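Section 4: Washing team uniforms

Use this section when you run the Temba front loader with the Gremard sports drawer fitted. If your machine has the standard drawer, skip steps 4 and 5.

Before you start

1. Check the care label on each piece. If a label says hand wash only, stop and use the Delicates cycle in Section 3.

2. Empty the pockets, close all zips and undo any drawstrings. Turn printed jerseys inside out so the numbers and crests don't rub against the drum.

3. Sort by colour. Keep white jerseys apart from strong reds, navies and blacks. A jersey with both white and coloured panels goes in with the whites, on cold, for its first few washes.
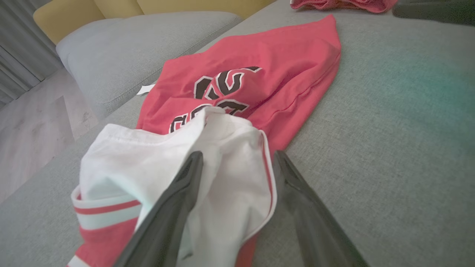 Caution: Red dye can run in warm water. Do not go above cold until you have done the colour test in step 6.

Running the cycle

4. Pull the sports drawer out until it clicks. Pour liquid detergent into the left compartment, up to 36 mL for a full load. Do not use powder in this drawer.

5. Leave the right compartment empty. Fabric softener coats polyester knits and holds odour in them.

6. For anything new, wet an inside seam and press it with a white cloth. If colour comes off on the cloth, wash that piece alone.

7. Load the drum loosely, no more than three-quarters full. Turn the dial to Sport and press Cold, then Start.

Note: If the display shows 3209, the drawer is not seated. Push it in firmly and press Start again.

Grass and mud

8. Let mud dry, then brush it off outdoors. Rub liquid detergent into grass stains and leave it for ten minutes before the wash. Do not use chlorine bleach on trim or piping, even on a white jersey.

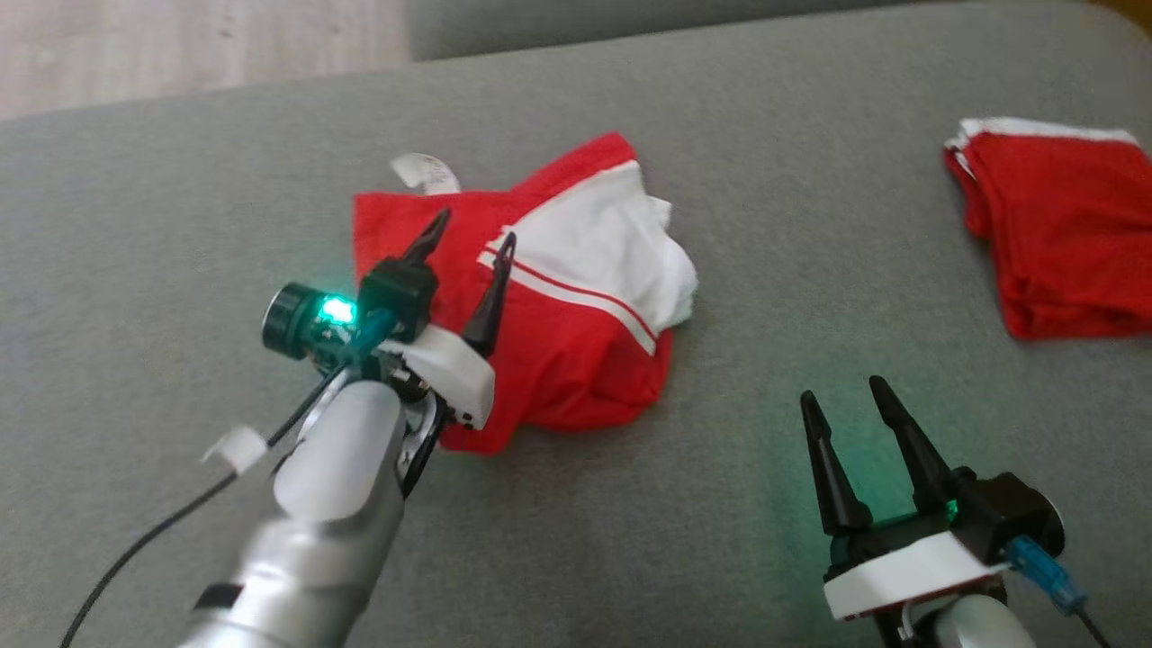
Drying

9. Take the load out as soon as the cycle ends. Damp uniforms left in the drum can pick up dye from each other.

10. Hang jerseys by the hem, out of direct sun. If you must use the dryer, choose Air Only. High heat cracks printed numbers and can shrink the collar.

11. Wipe the door seal and leave the door ajar until the drum is dry. Rinse the sports drawer under the tap after every 4 loads.

For cleaning the drain filter, see Section 5.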